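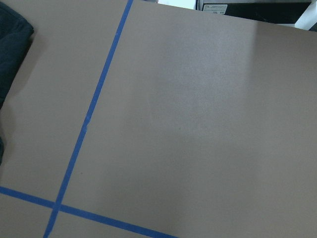
I have been a believer in painter's tape on the table for years now, and I would like to make the case for it, because I think a lot of households buy furniture when what they need is a roll of blue tape.

Our table in Inskip has to be everything. It is where we eat, where the bills get paid, where somebody is always gluing something, and where the seed packets live from February until I finally get them in the ground. For a long time my answer was trays and little dividers. I once came very close to ordering an organizer from Purnitz with 148 compartments (I still think about it, I'll admit), and what stopped me was wondering where on earth I would put it down.

Tape is so much kinder than that. You lay one long strip, you lay another across it, and suddenly the table has neighborhoods! Paperwork on one side, glue on the other, and a corner that stays clear for supper. You don't have to raise your voice about it either - people see a line and they respect it, even people who have never once respected a coaster.

My sister-in-law thinks it looks like a garage. She has a point, and I would not leave it down for company. It wrinkles, too, if you hurry it, and a wrinkle catches crumbs like you wouldn't believe. I press mine down with the back of a spoon and pull it up every Saturday, and I have never left a strip down for a whole month to see what happens to the finish.

Still, I would rather have a plain table I can change my mind about than a clever one that has decided everything for me. When the seedlings go out in April, the lines will move again, and I already know where I want them.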